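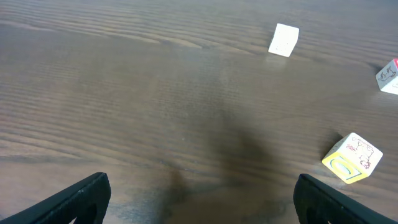 Jaltwood Table Top, Dark Brown

Category: Work Surfaces > Table Tops > Dark Finishes

The Jaltwood is a flat rectangular table top in a dark brown, walnut-like finish. It is sold as a top only and fits the Gallardo fixed frame, the Gallardo sit-stand frame and most third-party frames with a flat steel mounting plate. The top is supplied with the underside drilled for Gallardo hardware. The upper face, all four edges and the underside are sealed at the factory.

Grain and color

The grain runs along the length of the top in long wavy lines. Tan-brown streaks alternate with darker chocolate-brown bands, and the lines ripple into shallow arcs in places. Fine parallel striations fill the areas between the wider bands. Spacing and curvature vary from one top to the next, and two tops ordered together will not line up at a butt joint. Customers joining tops end to end should order them as a matched pair (see Ordering).

The finish has a faint sheen. Under strong overhead or window light the brown reads lighter and slightly gray, and away from the light it reads darker. Color should be judged at the place of installation, under the lighting that will be used there. A finish chip can be requested before ordering. The chip is cut from production offcuts and shows the color and sheen correctly, but it is too small to show the full run of the grain.

Construction

The top is wood throughout. Boards are edge-glued and planed, then sanded in two stages before staining. The long edges carry a small radius on the upper side and a smaller one on the lower side. Corners are eased to match. There is no applied edge strip.

The stain is applied before the clear coat and does not penetrate the full depth of the boards. Sanding through the surface will expose lighter wood. Any hole or notch cut after delivery will also show lighter wood on the cut face and must be sealed before the top is put into use. The touch-up kit includes enough stain and clear coat for two standard cable holes.

Load

The rated distributed load is 400 lb when the top is mounted on the Gallardo fixed frame with all fasteners fitted. On the sit-stand frame the load is limited by the lifting columns, and the lower figure on the frame label applies. The rated point load is 100 lb, measured over a flat foot placed at least two inches in from any edge.

Clamp-on accessories such as monitor arms, task lamps and small vises should be fitted with a backing plate under the top. Without a plate, a narrow clamp foot can dent the underside and loosen over time. The plate sold for the Gallardo range is steel with a felt face. Clamps should be tightened by hand and checked again after the first week.

Loads that hang past the edge of the top are not covered by these ratings.

Mounting

Leave the top flat in the room where it will be used for at least two days before mounting. Keep both faces open to the air by resting it on battens. A top left with one face against a cold floor can cup, and a cupped top should not be pulled flat with the frame screws.

1. Place the top face down on a clean blanket or on the foam sheet from the carton. Check the sheet for grit first.

2. Set the frame upside down on the underside and line up the slotted holes with the pilot holes. The end with the printed label is the rear.

3. Start all screws by hand. Use the washers supplied. Do not use longer screws.

4. Tighten from the center of the frame outward. Stop when the washer is seated and no longer turns freely. The slots must still allow the top to move slightly across its width.

5. Turn the table upright with one person at each end. Lift by the frame. Do not drag the table by the top.

6. Check for level and adjust the feet.

For third-party frames, mark new pilot holes through the frame plate and drill with a depth stop. Use slotted plates where the frame has them. If the frame has only round holes, fix the screws tightly along the center line and enlarge the outer holes to allow for movement. Threaded inserts may be used if the table will be taken apart often.

Surface performance

The clear coat is intended for office work, light assembly, packing, inspection and general household use. It resists water, coffee, mild detergent and isopropyl alcohol at the strength sold for wipes, provided spills are removed the same day. It does not resist acetone, paint stripper, strong alkali cleaners or solvent-based adhesives.

The surface is not heat resistant. Soldering stations, heat guns, pans and kettles need a mat or a stand with an air gap underneath. The maximum continuous surface temperature is 40°C. Equipment with a warm base, such as a power supply or a small network switch, should stand on feet.

The surface is not conductive and is not static-dissipative. For electronics work, order the Gremov bench mat with the ground cord. The mat lies flat without adhesive. Rubber feet and soft vinyl mats from other suppliers may leave marks on the clear coat after long contact, and these marks cannot always be removed. Test with a small piece in a rear corner or use felt pads.

Dark tops show light dust, paper fibers and fine scratches more readily than pale ones. Where the table is used for sliding metal parts or cartons, a mat or sacrificial sheet is recommended. For bench work involving visual inspection, note that small dark parts can be difficult to pick out against the brown bands of the grain. The Guro top, described under Related products, has an even, pale surface and is a better choice for that work.

Lighting

Place lamps to the side of the working area. A lamp behind or directly above the user will throw the shadow of hands and tools onto the work, and the shadow deepens the color of an already dark surface. Two lamps at low output, one on each side, give a more even result than a single bright lamp. The finish does not produce hard reflections under diffused lamps, but a bare bulb close to the surface will leave a pale patch in the sheen.

The stain will lighten with long exposure to direct sun. Objects left in one place will leave an outline. Move desk pads, keyboards and equipment from time to time during the first months, when the change is fastest.

Care

Dust with a dry microfiber cloth, wiping along the grain. For marks, use a cloth dampened with water and a small amount of dish soap, then a second cloth with water only, then dry. Do not leave standing water along the edges or near cable holes.

Do not use furniture polish containing silicone. It leaves a film that prevents touch-up coats from bonding. Scouring pads, melamine sponges and powdered cleaners will change the sheen and should not be used.

Light scratches in the clear coat can be reduced with the wax stick in the touch-up kit. Warm the stick in the hand, work it across the scratch, remove the excess with a plastic card and buff along the grain. Scratches that reach lighter wood need stain first. Apply the stain with the fine brush, wait until dry, and follow with one thin coat of clear.

Full refinishing is possible but removes the factory color. The whole upper face must be sanded, stained and coated as one job, as spot refinishing leaves a visible border.

Cutting and modification

The top may be shortened with a fine-tooth circular saw or track saw. Score the cut line and cut with the face side protected by tape. Reposition the frame holes so that overhang at each end is equal. Do not reduce the width, as this removes the edge profile and changes the rated load.

Cable holes may be cut with a sharp hole saw, from the face side first and finished from the underside. Keep the edge of the hole at least two inches from the edge of the top and clear of the frame members. Factory-cut holes are available on request and are sealed before shipping.

Cutting or drilling after delivery does not void the warranty on the clear coat, but damage that starts at an unsealed cut is excluded.

Delivery and inspection

Each top ships flat in a single carton with foam corners. Two people are needed to carry it. Open the carton along the taped side only and keep the knife blade short.

Inspect the upper face in daylight before mounting. Report dents, chips or coating faults before the frame is attached. Variation in the width of the bands, ripples in the grain and light streaks along the length are features of the wood and are not treated as faults.

Ordering

State the length, the depth and the frame. Specify "matched pair" if two tops will be joined. Matched pairs are selected from the same batch for color and for the general direction of the grain, though individual lines will not continue across the joint. Add cable hole positions as a dimensioned sketch, measured from the rear left corner with the top face up.

Tops cut or drilled to order cannot be returned. Stock sizes in unopened cartons can be returned. The next production batch of the longest size is due in April, and orders for that size are held until then.

Related products

Guro table top, pale finish, same underside drilling
Gallardo fixed frame
Gallardo sit-stand frame
Gallardo steel backing plate with felt face
Gremov bench mat with ground cord
Jaltwood touch-up kit (stain, clear coat, fine brush, wax stick)
Jaltwood finish chip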